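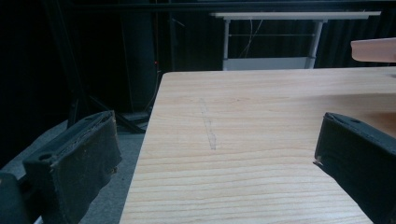 Somton Hall, monthly walk-round
Tuesday, January 10, 2023

Fire exit, rear: clear. Opens if you lean on it like you mean it.
Extinguishers: in date. One was holding the kitchen door open again. Moved.
Emergency lights: 12 tested, 12 lit.
Stair nosing: loose on the third step. Reported in April, and reported now.
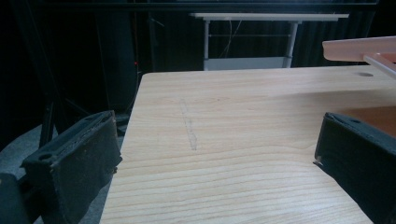
Tables: no wobble, no splinters. Pass.
Boiler cupboard: mops are not lagging. Fail.
First aid box: 57 plasters, no scissors. Bring teeth.
Alarm panel: silent. Bartoš to look at the buzzer.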